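Bresby Mending Room News

Friday, April 6, 2018

DENIM: WHAT TO KEEP, WHAT TO PATCH, WHAT TO LET GO

Quick one this time, the printer wants copy by noon and I still have the hall booking to sort out.

Denim day was a big success. Too big maybe. The line went past the bike racks by opening time and we ran out of bobbins before lunch. If you left something in a paper bag with a name on it, it's safe, it's on the shelf behind the kettle. If you left something in a paper bag with no name on it, please come and get it. There are several. One has a zipper and a half eaten granola bar in it.

Most of what came in was knees. Knees and inner thighs, same as every year. So, some notes, as I was asked the same things all day and my voice is gone.

Knees first. Do not wait for the hole. When the blue goes pale and you can see the white threads running across, that's the time. Patch from behind, with something lighter than the jeans. Old shirt cotton is fine for a small spot. A heavy patch on thin denim just tears a new hole around itself, and then you're back to see us with a bigger problem. Go at least an inch past the worn part on every side. Round the corners of the patch. Square corners lift.

Inner thighs. Harder. The cloth there is stretched on the bias and rubbed all day, so iron-on patches peel off, usually in the second wash. Darn it. Rows of straight stitch back and forth, close together, thread that matches the pale part and not the dark part. Machine or hand, doesn't matter. If you have a machine with a free arm, use it, otherwise you'll be wrestling the whole leg around the needle and saying things you regret.

Thread. We get asked about the gold topstitching a lot. Regular all-purpose thread looks skinny next to it. Get topstitch thread, put it on top only, ordinary thread in the bobbin, and go up to a size 100 needle. Lengthen the stitch. Slow over the humps where the seams cross. If you don't want to buy a whole spool, two strands of all-purpose through the same needle will get you most of the way. 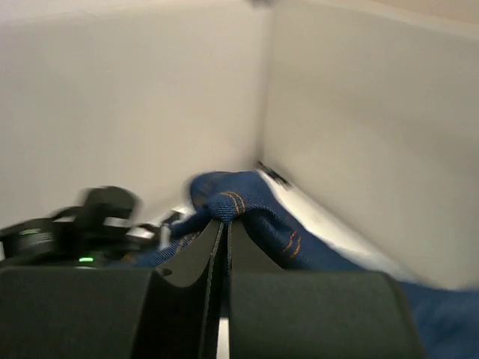
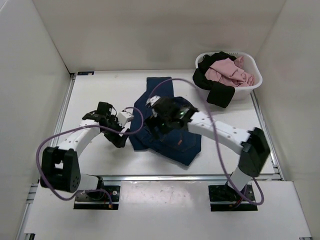 Hems. Please, please wash before you hem. We had a man in tears last November over a pair that went from just right to ankle height. Wash and dry them the way you always do, then put them on with the shoes you wear, then pin. To keep the orignal hem, fold the leg up, stitch right beside the old hem edge, trim the extra, press it flat. Takes 10 minutes a leg once you've done a couple.

Stretch denim. Sorry. Once the elastic goes it goes, and those little wavy threads poking out of the seat are it going. You can patch over but it'll bag out beside the patch. Keep them for gardening. And keep them out of the dryer from the start, heat is what kills them.

Pockets. Cheap pocket bags wear out long before the jeans do and people throw the whole pair out! Half pockets, iron or sew, are easy. The Lemaire shop on the corner has them by the till, or cut your own out of a pillowcase. We had a nice striped one done on the day, looked better than the outside.

Buttons. The metal ones with a post. Can be replaced at home with a hammer and something hard to bang on. Not the kitchen counter. If the hole in the waistband has gone ragged, put a scrap of twill tape behind before you hammer or the new one will pull straight through as well. We have a jar of spares, help yourself, put a coin in if you can.

Past saving? Then cut them up, don't bin them. The backs of the legs below the knee are nearly always good cloth. One adult pair gives you 7 or 8 decent patches plus the waistband, which makes a good bag strap. Bring us what you won't use. Clean please. CLEAN.

OTHER THINGS

Scrap bins. Tradura now pick up textile scraps from us on the first Tuesday, so we can take bits too small to patch with. No shoes, no foam, nothing that's had paint on it. Zippers and buttons off first.

Money. The tin on denim day came to just over 400 dollars, wich covers the service on both machines and a new iron. The old iron has been spitting brown water on people's shirts for a year. Farewell.

Beginners' evenings start again after the break. Same format, bring one thing that needs fixing and be ready to not finish it. Places are limited by how many chairs we have, so sign up on the sheet by the door. The sheet fills up. A text to me the night before isn't signing up.

Sunton branch are asking for the loan of a serger for their curtain weekend. I've said yes as long as it comes back threaded. Last time it didn't and it took me a whole evening and a pair of tweezers.

Wanted: good scissors you don't use. Dull is OK, we can get them sharpened. Also cones of navy thread, any weight, we're down to the last one. Also a second kettle.

Lost: a yellow tape measure with a bite out of the end at the sixty inch mark. Sentimental. Last seen on the cutting table under a heap of corduroy.

Found: a left glove, brown, wool, already darned once by somebody who knew what they were doing. It's pinned to the board.

Next themed day is sweaters. Moth holes, elbows, cuffs. Put them in the freezer for a few days first, sealed up in a bag, before they come anywhere near our wool shelf. I will be asking at the door.

Parking behind the hall is closed while they do the drains, use the side street and go easy on the neighbors' driveways. We had a note. It was a polite note, but it was a note.

Have to run, the printer just rang again. Sweater day sign up sheet goes up Monday morning.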